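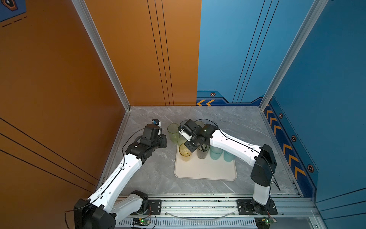
**How many demos do you need before a two-arm policy starts to work?**

Fewer than you'd guess, if you filter them first. Our best run used 3185 episodes out of the 4000 we recorded, and it beat the run trained on all of them.

I was so pleased with that result that I wrote the filtering step up properly. It takes an afternoon, most of it waiting for a script (go eat lunch!).

## What you need

- Your teleop episodes, with joint positions and gripper state for both arms
- The `diltus` scripts from our repo
- A held-out set of 332 episodes that you promise not to touch

## 1. Trim the idle ends

Operators pause before they start and after they finish, and a policy trained on those pauses learns to pause too. Cut every episode to the first and last moment either arm moves:

`diltus trim --both-arms --pad 2`

The pad is in seconds. Set it lower and you start clipping slow approaches, especially with see-through cups, where people creep in carefully.

## 2. Score the grasps

Now the fun part! For each gripper close, the script checks whether the fingers stopped before reaching fully shut. A full close means there was nothing between them. One miss is fine, and I'd keep those episodes, because the retry is great training data. Two or more misses in a row and the episode goes.

`diltus score --max-misses 1`

Thin plastic cups squash, so the default threshold flags good grasps as misses. Lachlan Hollis spotted this in November after we had thrown out nearly a third of the Mirnberg set. Calibrate on your own cups: close on one by hand, read the finger width, and use that.

## 3. Look at the waiting arm

While one arm grasps, the other should hold still or move toward its next cup. If it drifts, the policy copies the drift. Plot both wrists over time and skim the plots. I still do this by eye, and I'd love a better way.

## 4. Train and compare

Train once on everything and once on the filtered set, with the same seed and the same number of steps. Run both on the held-out episodes before you go near the real arms.

If the filtered run comes out worse, go back to step 2 and check your finger width first.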